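ELLORICO EVENTS AND VENUES
Minutes of the Operations Meeting
Held on 11/27/25 in the Garden Room, Lukley House

Present: Nadhirah Ismail (Chair), Fitriani Rondonuwu (Bookings), Puspita Sinaga (Catering), Yetunde Sani (Finance)
Apologies: Intan Wijaya (Grounds)
Minutes taken by: Fitriani Rondonuwu

1. Minutes of the previous meeting
The minutes of the October meeting were agreed as a correct record and signed by the Chair. The action on replacement tablecloths was carried forward.

2. Bookings
Fitriani Rondonuwu reported that 47 wedding bookings were now confirmed for the coming season at Lukley House and the Golham Barn together. Two couples had asked to move their ceremonies from the barn to the house, and both requests had been granted without charge. A third request, for a Saturday already held by another party, had been declined and an alternative offered.

It was noted that the provisional hold period of 15 days was being applied unevenly between the two sites. The meeting agreed that it should run from the date of the viewing in every case, and that the wording on the enquiry form should be amended.

3. Catering
Puspita Sinaga presented the revised evening menus. The meeting approved the hot buffet and the cheese table. The late supper option was referred back, as the kitchen at Golham could not at present serve it alongside the bar. Lau, the linen and tableware supplier, had given notice of a new delivery charge from the spring. Puspita Sinaga would obtain two further quotations before any reply was sent.

4. Office equipment
The meeting received an update on the bookings computer. Members agreed that the shared diary should continue to be printed weekly and kept at the front desk – the printed copy to be initialled by whoever makes a change. 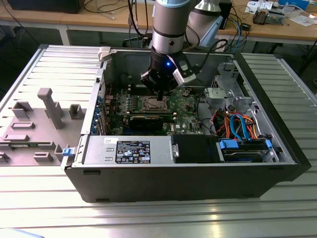 Item 4: computer tower with the side panel off.

A sum of up to £1000 was approved for office equipment, to be spent at the discretion of the Finance lead and reported at the next meeting.

5. Finance
Yetunde Sani reported that deposits had been received for all confirmed bookings except three. Reminder letters had been issued. The damage deposit for marquee receptions was discussed at some length. It was resolved that this should be set at £2000 for new contracts, with existing contracts to be honoured on their present terms.

6. Grounds and access
In the absence of Intan Wijaya, a written report was taken as read. The lower car park at Golham remains closed to coaches. Suppliers are to be reminded that vehicles must be off the front lawn one hour before guests arrive.

7. Any other business
The Chair asked that thanks be recorded to the evening staff for their work at the autumn open day.

Actions
Enquiry form wording: Fitriani Rondonuwu
Linen and tableware quotations: Puspita Sinaga
Revised marquee contract: Yetunde Sani
Notice to suppliers: Intan Wijaya

The date of the next meeting will be circulated by the Chair.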